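Keeping Household Bank and Money Papers in Order: Tips That Work

I love a good paper clear-out! Give me a rainy afternoon, a pot of coffee and a drawer stuffed with old bank statements and I'm a happy woman. If your drawer is the kind that only closes when you lean on it, these tips should get you through it in a weekend, with time left over for something more fun.

Start with one big pile

Pull everything out before you sort a single sheet. Check the kitchen drawer, the glove box, the bottom of your work bag and that basket by the front door. My first pile came to 790 sheets (yes, I counted, I was curious), and 700 of them went straight into the shredder bag. You'll feel lighter already.

Take out staples and clips as you go. Save the good clips in a jar and toss the bent ones.

Sort by account first, then by year

I used to sort by month and it drove me up the wall. Now each account gets its own folder: everyday checking, savings, the car loan, the credit card. Inside the folder, the newest paper goes at the front. When the bank asks for your last few statements, you just grab the top of the stack and you're done.

Loan agreements, account opening papers and anything with a real ink signature go in a separate folder that I call the Keepers. Mine is bright yellow so I can spot it from across the room. Tax papers get a folder per year, and if you aren't sure how long to hang on to those, ask whoever does your taxes before you shred.

Work near a big flat surface

A kitchen counter is wonderful for this job, better than the floor and much kinder to your knees. Wipe it down and dry it well, then lay your folders out in a row and deal the papers onto them like playing cards. Keep the stacks well back from the sink, and put your coffee somewhere else!
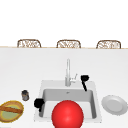
A single-bowl sink with a wide, flat rim.

Folders, boxes and labels

You don't need to spend much. I've tried all sorts, and these are the ones that stayed in my house:

Gala hanging folders. The tabs are stiff and don't pop off every time you flick through.

The Praketti lidded box. It holds 84 of my thin folders with a little wiggle room, and it fits on a closet shelf. I have 2 of them, one for current papers and one for older years.

Brabec label tape. It peels off clean, so you can change your mind. I change mine a lot.

Write your labels in plain words. "Car loan" beats any clever code, and anyone else in the house can find what they need while you're out.

A ten-minute money date

Once the big sort is over, the upkeep is tiny. I sit down at 7 in the evening near the end of each month, open the mail that's piled up, and check the statements against my receipts. Any charge I don't know gets a circle in red pen and a phone call to the bank the next morning. Use the number on the back of your card, never one from a letter or text you weren't expecting.

Music helps. So do cookies.

If two of you share the bills, do it side by side. One reads the amounts out loud, the other ticks them off, and you'll be through it in half the time — plus you both know where things stand.

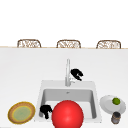

Woven chairs along the far side of a pale counter.

Going paperless without losing track

Switching to online statements is great, but do download them. Banks don't always keep old ones on the website forever, and if you close an account you may lose your login. I save each one with the year first, then the month, then the account name, so they line up in order all by themselves.

I keep a second copy on a small drive in the Keepers folder, and I use the free Unonura checklist (a one-page printout) to mark off which months I've saved. Tape yours inside a cupboard door.

Shredding day

Don't feed the shredder too much at once. A few sheets at a time, with a rest when the motor gets warm, and it will last for years. Old bank cards need cutting through the chip and the stripe, and I drop the pieces into different trash bags. Plain shredded paper makes lovely packing for gift boxes, but I'd stick to junk mail for that — bank paper goes out with the trash.

Last thing, put the date on the box lid in pencil. Come December you can rub it out, write the new one and start a fresh set of folders.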